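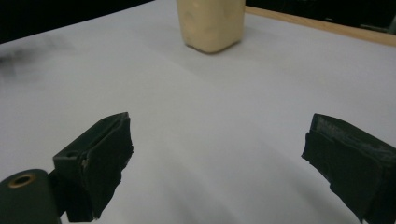
Pruvetti, April

Hand-held gripper inspection, with comments
Study: does pad wear change what a policy learns from hand-guided demonstrations?
Checked and written up by Koen Van der Linden

Good morning, all. You asked for the checklist with my notes left in, so they are left in, and I'm afraid I went on a bit in places. Items are marked OK, WATCH or FIX.

1. Finger housings, both sides: OK
Pale scuffs along the top of the right finger. I ran a thumbnail over them and nothing catches. Please don't polish them away - the wrist view has had them in it for the whole Rondis set, and I would like the background of our data to stay as dull and steady as we can keep it.

2. Foam pads: WATCH
The edges facing the gap are ragged on both fingers. Ordinarily I'd write FIX and reach for the glue, but wear is the thing we are studying, so the pads stay on until the Kramer set is finished. If a piece comes away and could end up under an object, stop, bag the piece, and write down the episode number. Nirnach would like the bag too, with the number on it.

3. Finger mount and brass insert, left side: OK
Insert seated, no play when I rock the finger. Same as last month.

4. Opening and closing by hand, full travel: OK
Smooth both ways. A little stiffer than the spare unit, which I rather like, but tell me if your hand gets tired. We did 164 episodes in one sitting once and my thumb has not forgotten it.

5. Table surface: OK
Wiped down before the first episode. Plain water and a soft cloth, please, and let it dry.

6. Gap clear before the start of an episode: OK
Fingers open, white table between them, nothing in the way. I know this feels fussy after the first hour, but we lost 33 episodes in the first round to small things left lying about, and it was a sad afternoon going through them.
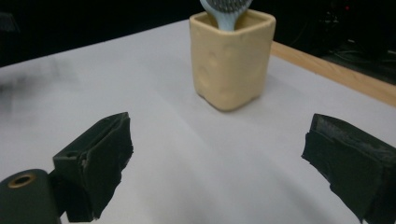
Item 7: cup and brush standing beyond the open fingers.

7. Test object: OK
The cup's surface is lumpy and its corners are rounded, so the two pads seldom meet it in quite the same way twice. That makes it a kind little test for worn foam. Feel around the rim for chips before you begin. The brush goes in with the bristle end up. If it leans a great deal, set it straight and start the episode over.

8. Cables and equipment behind the table: WATCH
It's dark back there and I had to use a flashlight. Nothing loose that I could find, but I'd be happier with one more tie on the long run. Would whoever is in first tomorrow please see to it?

9. Recording and file check: OK
3586 episodes on the drive and the same number in the log, which made me very happy. I opened up to 94 of them from each pad condition and watched them through with a cup of tea.

10. Result sheet kept with the unit: FIX
Still the old one. It says worn pads lower the success rate, full stop. What we have so far is narrower: policies trained only on fresh-pad episodes do worse once the pads are worn, and mixing both kinds in training wins most of that back. Whether it holds for heavier objects we don't know yet. I'll print a new sheet.

Cleared for use, with items 2 and 8 to be looked at again before the next set. Spare pads are in the top drawer, left-hand side.

Koen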